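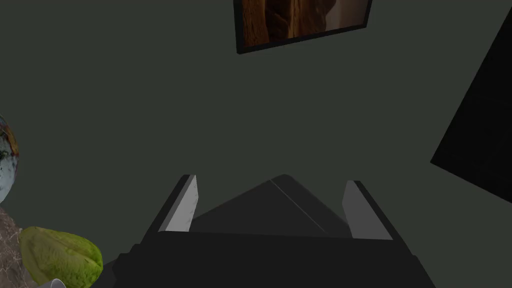

My first evening as a robot teacher, I spent 15 minutes failing to pick up a piece of fruit. I have picked up fruit since infancy. I hold a driver's license and can fold a fitted sheet. None of this counted. I had a controller in each hand and a simulated kitchen on the monitor, and I closed the fingers with great confidence on a volume of air slightly to the left of where I wanted to be.

The job came through Fastitz, a small outfit that pays people by the hour to operate a robot remotely, most of the time in simulation, so that a program can study the recordings and learn to do the same. The trade word is "demonstration." I had imagined something like a cooking show. It is closer to being a piano teacher whose pupil can't hear, never asks a question and copies your cough.

The cough is my subject, because the cough gets copied. Joni Pelkonen, who trained my group, warned us on the Monday we started. Whatever you do on the way to the fruit, he said, is part of the lesson. If you hesitate, you are teaching hesitation. If you swing wide around the cup because you once knocked over a cup at your sister's wedding, then the robot will swing wide around cups, and it won't even have the wedding to blame.

I found this hard to take. Like most people I've always believed I had a method, and that anyone watching me closely would come away with the method. Anyone watching me closely comes away with the fidgeting. I have the recordings. Before each grasp I open the gripper, close it a little, and open it again, the way some men jingle their change. Eetu Kettunen, at the next station, approaches everything from the right, including things that are plainly easier from the left. We were each asked for 500 demonstrations. Somewhere there is a policy, which is what they call the finished student, that jingles its change and comes in from the right.

The company's answer to this is quantity. Get enough people and the tics will wash out, as the bad singers do in a large choir. I have sung in a large choir. What washed out was the good singers. Average Eetu's approach with mine and you don't get a sensible one down the middle, you get a gripper driving straight into whatever the two of us were going around. The engineers know this and have clever ways of handling it, and they explained them to me kindly. I still think they'd save themselves some cleverness by paying fewer people to do it better.

Teaching is a skill, and this is a kind of teaching, and it's being hired for as if it were stuffing envelopes. The quota at Fastitz counts demonstrations and has no column for whether they were any good. So by January the fast operators were sending in over 900 a month of what I can only call lunging. Mustonen, the older of the two programs we feed, has picked up the lunge nicely. I'm told the newer one, Puritz, is showing promise.

My own proposal is modest and has been politely received, so I expect it to go nowhere. Let operators watch the student. In all my weeks there I was shown a policy trained on our work exactly once, for 2 minutes, on somebody's laptop. It reached out, opened its fingers, closed them a little, and opened them again. I've sat through parent conferences that told me less about myself. The next day I kept my thumb still and went straight in, and my reaches were better for the rest of the week.

By the following week the thumb was at it again. I had a quota to make, and there was nobody on the other end to be embarrassed in front of.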